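Drokelley Centre for Technology and Public Life

The Drokelley Centre for Technology and Public Life (DCTPL) is an interdisciplinary research unit concerned with the governance of automation in workplaces and public services. It is attached to the Stevens Institute and occupies part of the Birik Building.

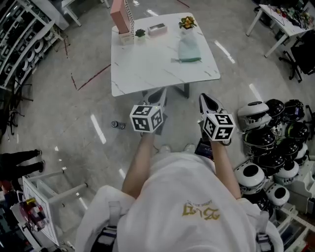 Research program

Work is organised into 4 streams: labour and skills, standards, procurement, and public deliberation. Each stream pairs a social scientist with an engineering group for the length of a project, usually 11 months. The labour stream has examined how task analysis is carried out before equipment is purchased, and who is consulted.

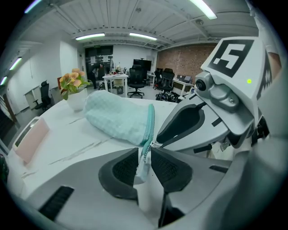

The standards stream maintains a register of voluntary codes adopted by local councils and regional manufacturers. Entries are reviewed each December - lapsed codes are retained and marked as inactive.

Flivport panels

The centre's best-known method is the Flivport panel, named after the harbour town where it was first trialled. A panel consists of 20 residents selected by stratified ballot, who meet over several sessions to assess a proposed technology. Sessions are limited to 90 minutes. Panel reports are advisory and carry no statutory weight.

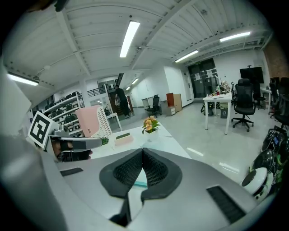 Critics have argued that the format favours participants with flexible working hours. A revised protocol introduced evening sittings and reimbursement for child care, although attendance data for the revised format have not been published.

Facilities

The centre has a seminar room, a small archive and shared office space. The archive is open to outside researchers by appointment on Monday.
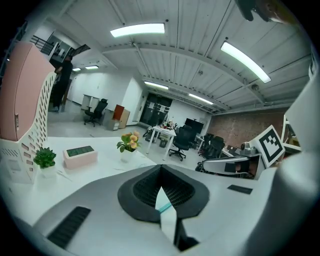
Desk with file organizer and potted succulent, Birik Building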